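Chapter 4
Gathering Examples

What you will learn in this chapter

How to decide what one example is
How to plan the table, the objects and the starting positions
How to write the instruction that goes with each example
When to keep a failed attempt, and when to delete it

4.1 Before the first recording

In Chapter 3 we trained a small model with examples that came ready from a file. The reader did not need to ask where these examples were born. In this chapter we go one step back and we make them ourselves, by guiding the arms through a task and saving what the joints and the cameras report.

Students often think that this is the easy part. My colleague Drita Kolev thought so too, when we started the course at Hirkby. We had planned 2,000 examples for the first term, and we recorded them quickly. Then we found that in most of them the object started at almost the same place on the table. The model learned that place very well. When we moved the object by the width of one hand, the arm closed its fingers on air. We had 2,000 recordings, but in a certain sense we had only a few examples, copied many times.

The lesson is that an example must bring something which the others do not bring. For this reason we speak first about the workspace and only later about the number.

4.2 The workspace and its objects

A workspace for examples has a fixed part and a changing part. The fixed part is the arms, the rail they are mounted on, the walls and the tabletop. The changing part is everything the arms may touch. Choose the changing part so that it contains different kinds of difficulty. A drink can is rigid and keeps its shape. A paper bag is light and bends when the fingers push against it. Shirts on hangers swing. A cloth in a heap has a new shape each time it is put down.

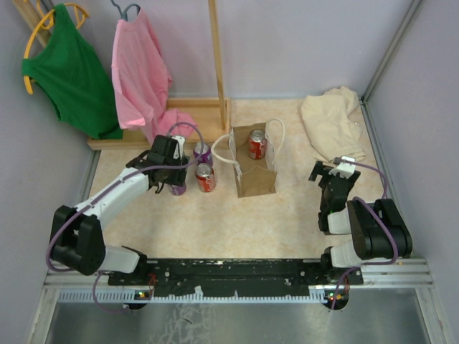

Write down the fixed part once, at the beginning of the session, and do not change it until the session ends. If somebody moves the rail even a little, close the session and open a new one. The changing part must be written down for every example. We use a simple sheet with one line per example — the starting place of each object, the instruction, the name of the operator and the result.

The instruction deserves some care. "Put the can in the bag" is a good instruction when there is one can outside the bag. With several cans it is not enough, and the operator will choose by his own taste. Then the model receives the same words with different actions, and it cannot know why. Write "put the red can in the bag" if this is what you mean.

4.3 Soft objects

Rigid objects forgive many mistakes. If the fingers arrive slightly to one side, the can turns a little and the grasp may still succeed. With fabric the operator must decide where to take it: at a corner, at a fold or at an edge. Two operators rarely decide in the same way. Roald Kvam, who recorded the cloth set for this book, always approached a corner first. Sabina Kopecký preferred the nearest fold. Both ways can work, but the sheet must say which one was used.

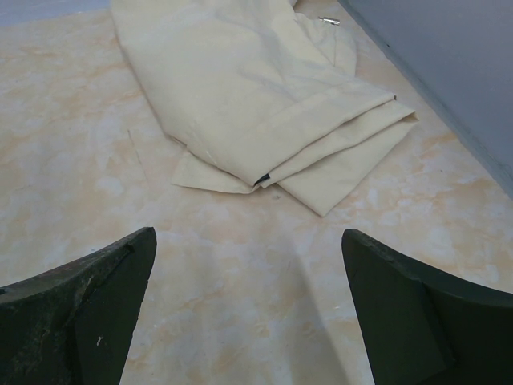 The view from the wrist is useful mainly in the last part of the approach. From far away, the fixed camera gives the better information about where things are. Close to the fabric, the arm itself may hide the object from the fixed camera, and the small folds become important. Save both views with the same clock. In one of our early sets the clocks were different, and we had to throw away 118 examples which looked perfect when we watched each view alone.

Exercise 4.1
Take a table, a can and a piece of cloth. Write ten starting arrangements on paper before you touch anything. Exchange the paper with another student and mark the arrangements which seem to you almost the same.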